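Skoson Tableware Rental, Flalembridge
Frequently asked questions

How do I place an order?
Please fill in the form on our order page or call the office. We need the date of your party, the delivery address and the number of guests. You will receive a confirmation by e-mail, usually on the same day. If it did not come, please look in your spam folder first and then call us.

What is the smallest order?
The smallest order is 31 pieces. They can be mixed, for example cups and plates together. For orders below this number we are sorry, the washing and driving cost more than the rental.

Can I choose the color of the cups?
Yes, as long as the color is in stock. Write your first and second choice in the form. Light blue is asked for very often in summer, so it is better to order it early.

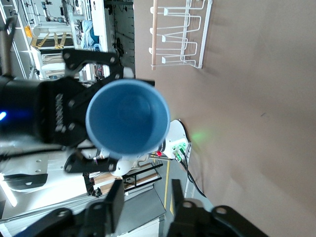
Do you deliver outside Flalembridge?
We deliver to Flalembridge and Selholm. For other towns you can pick up the boxes yourself at our warehouse. Bring the confirmation and a car with enough space, the boxes cannot be folded.

How long can I keep the items?
The normal rental is 2 nights. If you need them longer, tell us before the delivery and we will make you a new price. A late return without notice is charged per day.

Must I wash everything before the return?
No. Please empty the cups and plates, shake off the food and put them back in the same boxes. We wash everything at our place. Do not put paper napkins in the boxes, they stick to the plates and are very difficult to remove.
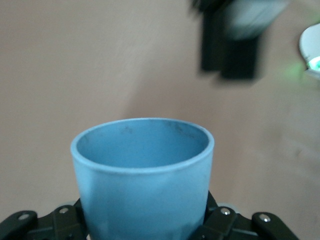 What happens if something is lost or broken?
We count the pieces after the return and send you the list within a week. Small scratches from normal use are not charged. Lost or broken pieces are paid from the deposit, and the rest of the deposit goes back to your account.

How much is the deposit?
The deposit is 80 dollars for a private party. For schools and clubs we can agree on something else, please ask for Darren Bramwell.

Can I cancel my order?
Yes, free of charge until one week before the delivery. After this we keep half of the rental price. Changing the date is possible if the items are free on the new date.

Last updated: Sep 13, 2022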